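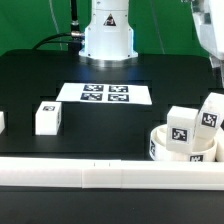 **1/** The arm stopped itself with a protective stop again today, 10 March 2025. Same place as before, going down into the round holder on the right side of the table. A block sits tilted in the holder, the arm goes in as if it were upright, and a fingertip lands on an edge. The four markers on the paper sheet get picked up fine every time, so the table position is good. The error is in the block pose.

**2/** Log from this morning: 52 pick attempts, 49 clean, 2 missed grasps, and one contact stop. The missed grasps I can live with. The stop I can't, and I'm not running this unattended until I know why the planner went in at that height.

**3/** Setup for anyone new: pose tracking is Mevus, motion planning is Urkitz, and I score the motion afterward with a little script I call Jerkness. Jerkness flagged the bad approach. There was a spike 6 mm before contact, and the force limit tripped after that. 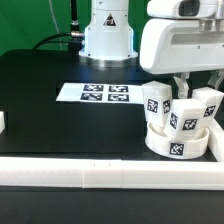
**4/** So the controller had a warning and did nothing with it, which is my fault. Jerkness only runs on saved logs. It was never wired to stop anything.

**5/** First guess was a loose fingertip. Checked the bolts with the arm powered down and locked out. All tight. Second guess was a bad camera calibration, but I redid it and the numbers hardly moved.

**6/** What I found in the replay: when one finger covers part of a marker, Mevus keeps reporting the last good pose and doesn't lower the confidence. Urkitz reads that as fresh data. If the block shifts while the marker is covered, the arm is aiming at where the block used to be.

**7/** The Hsu lab notes I've been working from mention the same failure with stacked parts. Their advice is to put a time limit on every pose. I skipped that step in September because everything was standing upright back then.

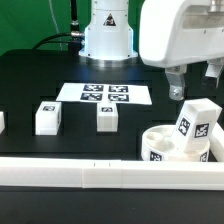

**8/** Does the protective stop mean it was safe all along?

The stop limits how hard the arm pushes, and it only acts after contact. A hand in the holder would still get hit first. Keep people out of reach while it moves.

**9/** Changes so far: any pose past its time limit is thrown out, the arm backs straight up and looks again, and approach speed near the holder is cut in half. Reset now needs a person at the button. It used to clear itself after a pause and I've turned that off.

**10/** Next is a replay of the bad log against the new settings, then a supervised run at low speed. Will post the log either way.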